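Our chamber of commerce gave out its small business and community awards in June, and this year I was on the reading panel. I had never judged anything before. A few people have asked how it works, so I am writing it down while I still remember.

The program is open to anyone who lives or works in the county. You can nominate a coworker, a boss, a neighbor or yourself, and plenty of people nominate themselves. The form went up on Skilleo, the same site the chamber uses for its training classes, and it stayed open for six weeks. We received 147 nominations. The year before there were 85, and the panel had not grown, so each of us had a lot more to read than we had been told.

Every nomination had a short form and a letter of up to 1,000 words. The names were taken off before we saw them, which only half worked. Yorath is not a big town. If a letter talks about someone who reopened the hardware store after the flood and also coaches the swim team, I know who that is, and so does anyone else who buys nails here. We were told to sit out any entry where we had a close tie. I sat out nine.
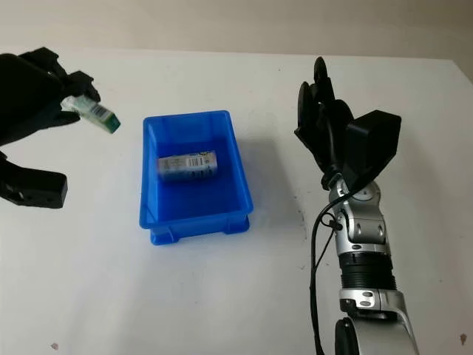 Reading took me most of four weeks. I did it in the evenings, starting at seven, and I printed the letters because I can't judge anything properly on a screen. My first plan was one pile for yes and one for no, and by the second night there was a third pile for maybe that was bigger than both. I ended up wanting a blue plastic bin like the one up there, open at the top with decent walls, one for each pile. What I had was two shoe box lids and the seat of a chair. Next time I will sort by category first and score later.

The scoring sheet had four lines: work, service, growth and support from others. Each was worth up to five points. I found the first two easy and the last two hard. Growth was meant to cover how far a person had come, but many letters skipped it and just listed job titles. The support line was supposed to reflect the letter itself and any notes attached to it. A person with a boss who writes well has an advantage there. I raised this at our meeting and was told it comes up every year.

If you plan to nominate someone, this is what I would pass along. Say what the person did, with dates and places. One letter described how a shift lead at Fornel moved the whole packing line to a new building over a long weekend and had it running by six in the morning. It was less than a page and I gave it full marks for work. Another letter ran right up to the limit and told me the person was passionate eleven times. I finished it without knowing what the job was.

Also, check the category. We had people entered for young professional who had been in business for thirty years. The chamber office moved them where it could, but a letter written for one category reads oddly in another.

The panel met once, in the upstairs room at the library, to settle the final list. I expected arguments and there was really only one, over whether to give an award to someone whose main work is in the next county. We voted and the answer was yes.
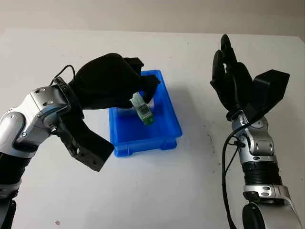 After that the list went to the chamber board, and the board approved it without changes. Letters went out to the winners the same week. We were asked not to say anything until the dinner, and I didn't, though I stood in line at the bakery behind one of the winners and it was not easy.

The dinner was at the Sotis Hall, which has good parking and terrible sound. From the back tables you could hear every second name. The food was chicken or pasta. Each winner had a minute to speak and most used three, so it ran past ten. There was also a public vote for a people's choice award, separate from ours, and it drew 2,301 votes. The public picked someone who had finished well down our list. I went back and reread that letter the next day. It was a thin letter about a person who clearly deserved a better one, and I still think my score for the letter was fair – I just don't think the letter was fair to the person.

I have been asked to read again next year and I said yes. I asked for the names of the categories to be printed larger on the form, and for the letter limit to be cut in half. The office is looking at the first one.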